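Wrist cam blur – bin the episodes or keep them?
Forum > Data collection > Grippers

trokonness_4
Posted Friday, August 28, 2020

Quick one before I go home. 263 demos of the ring task so far, teleop, wrist cam only. Going through them tonight and a fair few have frames like the one below, whenever the arm moves quick. Ring's still readable I think, backgound is mush. Do I cut the frames, cut the whole episode, or leave it alone? Training on the Gutcombe box Monday so need to decide.
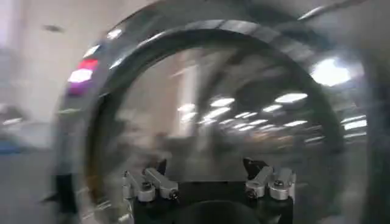
Thảo Âu
Leave them in. The policy will see blur when it runs, so it needs blur in training. We threw ours out in April and ended up with an arm that only coped at a crawl.

koson_la
Disagree. Depends what your exposure is set to. If it's on auto, fix that first, then re-record. No point teaching it from smeared edges when a shorter shutter costs you nothing.

Thảo Âu
Costs you noise. And he's got 263 already, you want him to redo the lot?

koson_la
Not the lot. The fast ones. We did 1125 on ours and redid 101, took an afternoon

trokonness_4
Exposure is on auto, yes. Didnt know it could be locked on this one, will look. Cutting single frames is out then?

Thảo Âu
Don't cut singles – your actions and timestamps go out of step. Whole episode or nothing.

koson_la
That bit we agree on.

trokonness_4
ok. Keeping all for Monday, locked shutter from the next batch. Will post both runs.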